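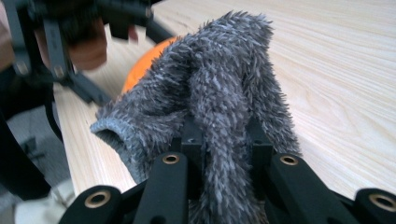 Cleaning Textiles and Household Care
Handout 6: Pile cloths, and what the package says about them

Read before the practical session. Bring one cleaning cloth from home, used, with the label still on if you have it.

1. What a pile cloth is

A pile cloth has two parts: a base and the fibers that stand up from it. On a long-pile or plush cloth the two sides can look like different products. The shaggy side hides the base completely. Fold an edge back and you usually find something shorter and tighter, often a knit, and that side tells you more about how long the cloth will last. Stores display the shaggy side.

Terms we will use:
Pile height - how far the fiber stands off the base.
Density - how many fibers are packed into a given area.
Ground - the base fabric, knit or woven.
Shedding - fibers that leave the cloth and end up on your table.

Softness is missing from that list on purpose. Everyone in the May group ranked their cloths by softness first, and the ranking had very little to do with which cloth picked up the flour.

2. Claims to be suspicious of

"Traps dust." Any fuzzy surface holds some dust. The question is whether it lets go again when you shake or wash it. A cloth that never lets go is a dirty cloth.

"No chemicals needed." Fine for dry dust on a shelf. Try it on a greasy stove front and then decide.

"Lasts 100 washes." Lasts in what sense? Still in one piece, or still cleaning? The Pelex package makes this claim and gives no water temperature, no drying method and no definition of worn out. I would not repeat it in an assignment without saying so.

"Extra thick." Thick pile takes longer to dry. In a damp laundry room that is a fault.

Villca and Plustow both sell a gray long-pile cloth. Villca prints a density figure, 2856, on the back of the card with no unit after it. Per square inch? Per cloth? Please don't quote it as though it means something. Plustow prints nothing, and I find that less annoying.

3. Color

Mottled gray is a popular choice for cleaning cloths, and you should ask who benefits. It hides stains well. If you use color to judge when a cloth needs washing, buy a pale one, or wash on a schedule and stop judging by eye.

4. Practical: pickup and release

Work in pairs. Each pair needs two cloths, a tray, flour and a kitchen scale.

Weigh the cloth dry. Spread a level teaspoon of flour on the tray. Wipe once, left to right, with the pile side down. Weigh the cloth again. Shake it ten times over the sink and weigh it a third time. Repeat with the flat side, using a fresh cloth of the same kind.

Our scales read to the nearest 2 grams, so small differences are noise. Write them down anyway and say that they are noise.

5. Care

Wash pile cloths apart from cotton towels. Skip fabric softener - it coats the fibers. Low heat or a line. The Flukurow care sheet (course reader, p. 458) advises brushing the pile after drying. I have tried it and saw no difference, but you are welcome to test it.

Write-up is one page, due Jul 21, 2023. Include your raw weights.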